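Inicio Reportajes Casa y taller Archivo Suscripción

Buscar en la revista Introduzca su búsqueda Buscar

El orden de los cables

En el almacén de Ornent hay 94 cubetas de plástico y un cajón entero de bridas. Las cubetas se compraron en diciembre. Las bridas llevan allí más tiempo y casi nadie las usa ya, porque aprietan demasiado y hay que cortarlas cada vez que se añade un cable.

Quien haya recogido un taller sabe que lo último que se ordena es el cableado. Primero van las herramientas, después los tornillos, y al final queda un montón negro detrás del banco. En Destel, una tienda de suministros que vende abrazaderas, fundas y cintas, calculan que un puesto de trabajo pequeño necesita 200 centímetros de funda trenzada. La mayoría de los clientes se lleva la mitad y vuelve a la semana siguiente.

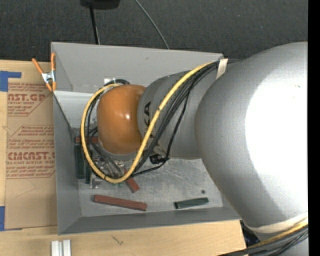
La cinta adhesiva sigue siendo el recurso más común. Se pone en un momento, se quita sin herramientas y permite corregir el recorrido. Tiene que ir donde el cable no trabaja, cerca de un punto firme, y dejar holgura en las partes que giran. En el brazo gris y naranja, una tira de color crema sujeta los cables arriba, y desde ahí el amarillo baja en diagonal, hace una curva sobre la cubeta y rodea la articulación con un lazo amplio. Un cable tirante acaba cediendo por el conector.

El color también ayuda. En Ornent piden que haya al menos un cable distinto en cada mazo — amarillo, rojo, el que sea — para poder seguirlo con la vista de un extremo a otro. Los negros se etiquetan en las dos puntas, con letra grande.

Para las cubetas, el criterio es más sencillo: una por tarea y vacía al terminar la jornada. Las de paredes inclinadas se limpian mejor y se apilan sin atascarse. El modelo Gandach, de 190 milímetros de alto, es el que más se repite en las estanterías.

Comentarios de los lectores

Torno_viejo: La cinta deja pegamento con el calor. Yo uso velcro desde hace años.

Lola M.: ¿La funda trenzada se puede abrir por un lado o hay que desmontar el conector?

Banco3: Hay una abierta, Lola. Cuesta algo más.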